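**The Edholm Rilier folding corner, lived with since May**

Reviewed by Éabha Egan

I have wanted a proper place to sort washing for as long as I have had washing of my own, and for most of that time the proper place has been the end of the bed. It works perfectly well until you want to go to sleep. So when my friend Vendula Kováčik got a Rilier for her back room and kept mentioning it (in the middle of conversations about other things entirely, I should add), I went round to have a look, stayed for two pots of tea, and ordered one the same evening.

The Rilier is a simple thing to describe and a surprisingly pleasant thing to own. You get grey fabric-covered panels, metal posts that hold them together at the corners, a metal channel that runs along the bottom of each panel, and a floor piece with a marble pattern on it. Put together, it makes a low-key little walled area where you can tip out a basket and sort through it without socks wandering off across the carpet. Mine stands on a table. Vendula's is on the floor, but she has better knees than I do.

Putting it up took me 62 minutes, including a stop to find my glasses. The posts slide into place with a good firm push, and the instructions are drawn clearly enough, although there is a step 17 that seems to belong to some other product and which I skipped with no ill effects. If you can persuade somebody to hold the second panel while you fit the first post, do — I managed alone by leaning on it with my hip, and I wouldn't call it dignified.

The panels are my favourite part. They have a flecky, tweedy sort of weave in greys and black, the kind of cloth you might have on a sensible office chair, and it is very forgiving. I had been half tempted by the plain white panels from Ondrejka, which look crisp in the shop, and I am so glad I didn't go that way. The grey also makes a lovely quiet background for anything bright, and in this house that covers a good deal of the wash. I can find the lime-green things at a glance!

I am less keen on the channels. The grooves are neat to look at and they do hold the panels straight, but they collect bits. Fluff, grit, whatever comes out of pockets — it all drifts towards the corner and settles into the ridges, and a duster simply pushes it further along. I use an old toothbrush and then the thin nozzle on the vacuum cleaner. A smooth strip that lifted out would be a great improvement, and I have written to Edholm to tell them so (a friendly letter, two sides).

The marble pattern I have come round to slowly. It's white with grey veins and I thought it rather grand for pants and pillowcases, but cloth slides about on it nicely, so you can pull one thing out from under another without the whole heap coming with it. Small dark specks do show up against the pale parts, though they are easily wiped away with a damp cloth.

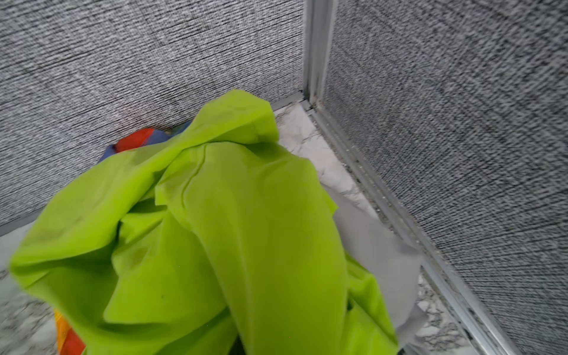
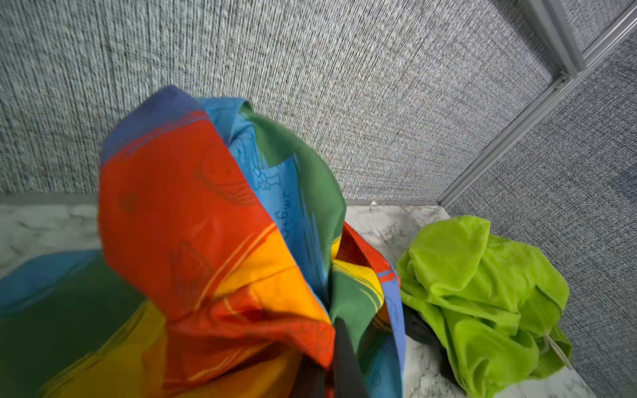
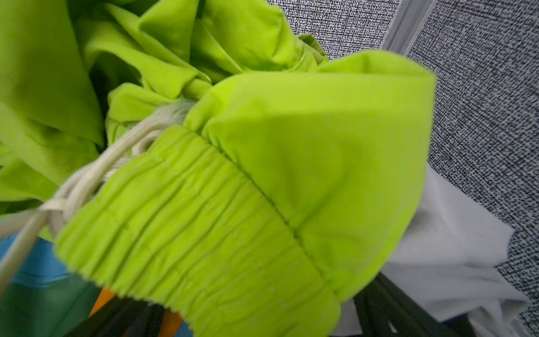
Waistband and drawstring, close to.
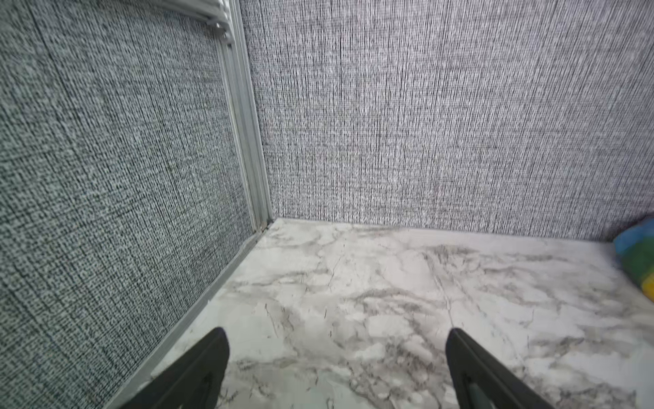 *Rasura — Issue 19, page 17*

A word about drawstrings while I am on the subject. Anything with a gathered waist and a loose cord gets its own turn in the corner now, and I pull the cord straight before I fold. I used to find them knotted round everything else at the bottom of the basket.

As for size, I can sort one good basketful at a time, and bedding is a squeeze. A double duvet cover simply comes over the top. Edholm do sell extra panels, but I haven't the table for them, so towels and sheets still go on the bed and I try to be brisk about it.

I would buy it again, and I'd ask for a spare post while I was at it. Vendula has ordered a second one for her sewing.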